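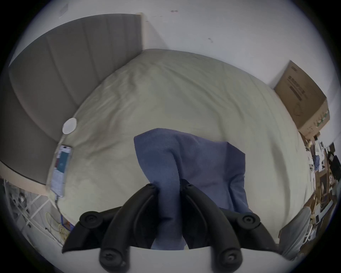 Soft Goods and Bed Tidying: Progress Report to Godoy
March 2020

1. Scope of the period

Work under the Rovport household task program covered one room type, the bedroom, and one group of tasks: picking up, spreading and folding loose cloth items left on a made bed. Kitchen and hallway tasks remain scheduled for the second half of the grant and were not started.

2. Work completed

The bedroom set now holds 1,024 accepted recordings. A further 33 were rejected at review, mostly for items that left the bed before the fold was complete. Rejected recordings are kept in a separate folder and do not count toward the target.

Six item classes were used: hand towels, bath towels, fleece throws, pillowcases, T-shirts and socks. Towels and throws account for some 700 of the accepted recordings. Socks are underrepresented and will be given priority next.

The bed is made up with a pale cream duvet against a grey upholstered headboard. Blue cloth stands out well against this cover. White pillowcases do not, and reviewers had difficulty marking their edges. A darker cover has been ordered from Justis.

3. Observations

Thick, fuzzy fabric is easy to pinch but tends to bunch at the grip point, and the free part then hangs in a loose flap. Folding from a bunched start took longer than folding from a corner. The written procedure now asks the operator to find a corner first where one is exposed, and to record a mid-cloth pinch as a separate start type.

The duvet itself is a source of error. It is soft enough to be picked up together with thin items, and its creases were twice marked as cloth edges. Pulling the cover tight between recordings reduced this but added time to each reset.

4. Changes to plan

The review step has moved to the Tiditetti labeling tool. Older labels were converted without loss, except for free-text notes - these are being re-entered by hand.

5. Next period

Sock and pillowcase recordings, the darker duvet cover, and a first draft of the kitchen procedure. The draft is due in November. No change to the budget is requested.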